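## From the kitchen: washing vegetables before the shared lunch

Our shared lunch at Vinthorpe will start again in August, and several new members have asked me how we prepare the vegetables. I wrote a short explanation for the spring newsletter, but it was too short, and I received many questions about it. So I try again, with more patience.

The vegetables come in the morning, usually before nine, in the green crates from the Dunne garden. Please do not put the crates on the counter. They have been standing on the soil, and the counter is where we cut bread. Take the vegetables out by hand and lay them in the big side of the sink. The small side, with the rack, is for dishes, and I ask you kindly to leave it so.

When everything is in the sink, look at it before you open the water. A tomato needs only a quick rinse and your fingers. A pepper the same, but turn it and clean well near the stem, where dust likes to stay. Radishes and potatoes want the brush. Leaves are the longest work, and I will come to them. 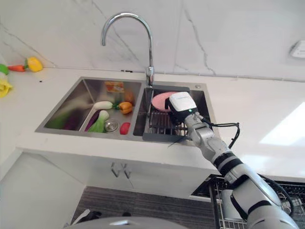
Muireann Sheehan wrote to me after the spring issue that she would never wash an eggplant together with the leafy things, because a big eggplant rolls on them and breaks the stalks. She does the heavy vegetables first, takes them out to a towel, and only then begins with the greens. I have tried her way 7 times now and I must say she is right. The leaves look much nicer on the plate.

So, the leaves. For bok choy or anything similar, cut off the bottom and separate the stalks. The sand sits deep inside, at the pale end, and running water over the closed plant does almost nothing. Put the separated stalks in the large bowl with cold water, move them with your hand, wait a few minutes, and lift them out. Do not pour the water through them — the sand will only go back where it was. If you feel grains at the bottom of the bowl, do it once more.

Green onions are easier. Pull away the outer skin, cut the roots, and rinse from the white part toward the green.

Please keep the strainer in the drain all the time. Last year we paid the plumber because of radish tops, and Brendan Cronin still has the bill on the refrigerator door as a warning. Empty the strainer into the compost pail when you finish, also if it looks nearly clean.

One question I could not answer is from Aba Baidoo, who wants to know if we should peel the potatoes for the soup. In my family we always peeled. Ysaline Ferrand never does, and her soup was finished first at the last lunch, to the bottom of the pot. For now, the cook of the day decides.

The list for cooks and washers hangs next to the kitchen door. We still need two people for the first lunch in August, one of them for the early hour.

Zdenka Popescu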